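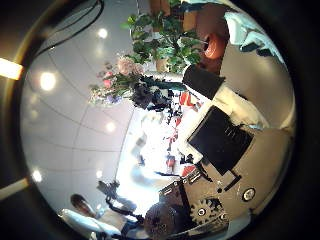 Recessed ceiling lighting at the Dultus premises, Milturthorpe.

Search this site Enter keyword Go

Dultus on Carrier, its first numbered plush release

09/09/2022

Dultus has confirmed that Carrier, a plush homing pigeon with a removable satchel, will join the Flurbridge range of collectible birds as its first numbered release. The company's head of product development spoke with this newsletter at the Milturthorpe office about the size of the edition, the ordering process and the organisation's position on resale.

Carrier will be produced in an edition of 735. Each bird has its number embroidered on the underside of the left wing, and the same number is printed on a card inside the satchel. Asked how the figure was reached, the head of product development said it reflected what the sewing contractor could finish to standard in one production period.

"We asked the contractor for a quantity they would be comfortable putting their own name to, and that was the quantity we accepted," the head of product development said. "A larger run was discussed in May. It would have meant a second workshop, and we had concerns about colour matching in the grey pile between one workshop and another."

Earlier Flurbridge birds were open editions, sold through toy and gift retailers until stock was exhausted. Carrier will be sold directly by Dultus, with the exception of 100 units reserved for independent shops that have stocked the range continuously. Those shops have been notified in writing and are asked to return the allocation form with their next regular order.

The satchel was the subject of most of the design work. The first sample closed with a metal snap, which was set aside in favour of a fabric loop and a stitched toggle. The strap was also shortened. "Collectors had told us they wanted accessories that come off," the head of product development said. "Our safety adviser wanted accessories that come off and then cannot be swallowed. Both requests were reasonable, and the fourth sample satisfied both."

Dultus received over 200 written submissions when it invited collectors to comment on the range. Many concerned packaging. Carrier will accordingly be supplied in a lidded box that can be opened and closed again without cutting a seal, and the outer mailing carton will be plain.
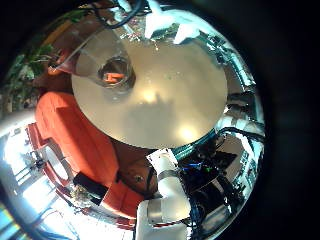
How many Carrier birds may one customer order?

The limit is 2 per household, applied by delivery address. Orders above the limit will be reduced to 2 and the difference refunded to the original method of payment.

On resale, the company takes a restrained view. It does not intend to register owners or to void any repair entitlement when a bird changes hands. "A person who buys Carrier is free to sell Carrier," the head of product development said. "What we can do is keep the first sale orderly – and we have put our effort there."

Repairs to seams, eyes and beaks will be handled under the existing Flurbridge arrangements. Replacement satchels will be available, although they will not carry a number. Replacement cards will not be issued.

The head of product development declined to say whether other birds in the range would be numbered, noting that two designs are at the sample stage and that neither has been costed. A heron proposed by several collectors has been ruled out for now. Its legs could not be made to support the body without wire, and Dultus does not use wire in any product labelled for children.

Orders for Carrier will be accepted by web form and by post. Postal orders should state the delivery address in full, together with a daytime telephone number. Receipts will be sent once payment has cleared, and customers cannot request a particular edition number.

Contact us | Copyright Dultus 2022. All rights reserved. | Back to top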